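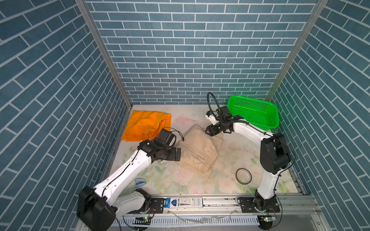 The reply from the Luralstead group was that "folded" and "put away" should never be one label, and after reading the first batch again we agreed. So in this version every item has two separate fields, and the old single field is gone.

# Perncombe Laundry Set – data card

## What the set is about

Perncombe is a collection of short recordings of everyday laundry work: clothes and small cloths lying on a flat surface, to be spread, folded and put in a basket. The subject is soft things that do not keep their shape. A pair of trousers with an elastic waist behaves very differently from a flat cloth, and we wanted both in the same place.

The set has 70 sessions. They are divided into 11 groups by type of item, and 8 of these groups are ready for use. The other three still wait for a second reading of the labels.

## Items

- Trousers, mostly with elastic waistband
- Plain cloths in one color (orange, beige, gray)
- Towels, small and medium
- Baskets, also the green plastic one with the mesh sides
- Small things that may lie near the laundry, for example a roll of tape

The small things are not labeled as laundry. Please do not count them as errors. They have their own tag, `other`.

## Fields

`item` – the type of cloth or clothing
`color` – one simple word, so we write "beige" and never "sand"
`state_start` – crumpled, half folded, flat
`folded` – yes / no / partly
`put_away` – yes / no
`note` – free text, often empty

For trousers, `folded` is "yes" only when the legs lie on each other and the waistband is at one end. For cloths we accept any clean rectangle. A cloth which is only loosely rectangular and has many wrinkles gets "partly". This rule was discussed for a long time and some older labels in the Srisuk part do not follow it yet.

## Known problems

The floor covering with the printed roses makes pale cloth harder to see at the border, especially beige. Crumbs and smudges on the surface are left as they are. In two groups the word "pants" appears in place of "trousers" – both mean the same.

## Changes

March: two fields in place of one, color list made shorter, spelling changed to American.

Corrections to the labels are welcome. Please give the session number and the field name, and send one message per session.

Related items
Srisuk Towel Folding Notes
Skikeck Basket and Container List
Luralstead Label Guide for Soft Items

Contact | © Perncombe Laundry Set | Back to top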